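Price stickiness is an old subject, and Dymphna Ó Briain has spent most of her working life on one corner of it: why small manufacturers leave list prices alone when their input costs move.

Her current data come from Besard, a wholesaler whose catalogue runs to 3,000 lines. "The textbook menu cost is the cost of printing the menu," she says. "Besard prints nothing. Prices sit in a database and can be altered in an afternoon. They are still altered once a year, in June."

She puts this down to the contracts. Of the 3,000 lines, 2,000 are sold under agreements that tie the price to the annual list. A mid-year change would apply only to the remainder, and buyers would then compare the two.
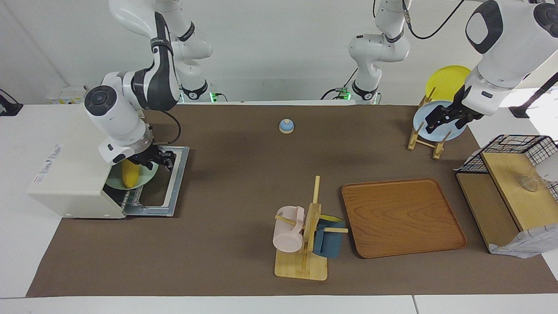
Issue 6, p. 100

Ó Briain is cautious about the wider claim. Her co-author, Siu-ming Chang, would like to read the result as evidence for staggered contracts in general. She would not. "We have one wholesaler and one trade. Siu-ming thinks the mechanism travels. It may - but we haven't shown it."

I asked whether inflation would break the pattern. She expects the contract term to shorten first, with the list following later. "Firms renegotiate the interval before they renegotiate the price. That is the part I would test next, if Skadari release their order books."

Skadari have so far agreed to supply totals by quarter. She says quarterly totals are of no use for this purpose, and has written to them again.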